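Print this page | E-mail this to a friend

Monday, October 22, 2018
By Gwawr Trevor

Party leftovers, and how to live with them

Every December I make finger food for four and end up with enough for the street. Anything rolled and sliced goes stale from the cut side first, so keep the log whole and slice it at the last minute. If you've already sliced the lot, press the pieces together again and wrap them tight - they won't forgive you, but they'll last till lunch.

Pastry goes back in the oven at 400 degrees. The microwave turns it into a bath mat.
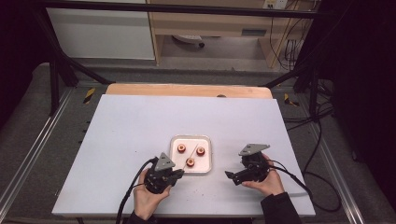 Toothpicks come out before anything gets wrapped. They poke holes in the plastic, and later in your uncle.

We use cookies. OK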